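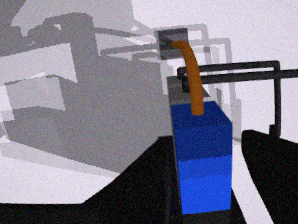 Jundel says its new wrist controller beats the Kerr unit we already own, and the number in the sales sheet is 100 percent on block grasps. Fine, but every one of those runs was in simulation. Rehema Gachanja repeated the test in our own simulator last week with the blue block and got 459 good grasps before she quit for lunch. I'd expect that. Simulated blocks don't have dust on them.

On the bench, Vikas Chauhan gave each controller 105 tries with the same two-finger gripper. The Kerr dropped fewer. Jundel's support desk blames our finger pads and wants 20 more tries with theirs. We'll run them, but I'm not signing an order until the bench numbers move.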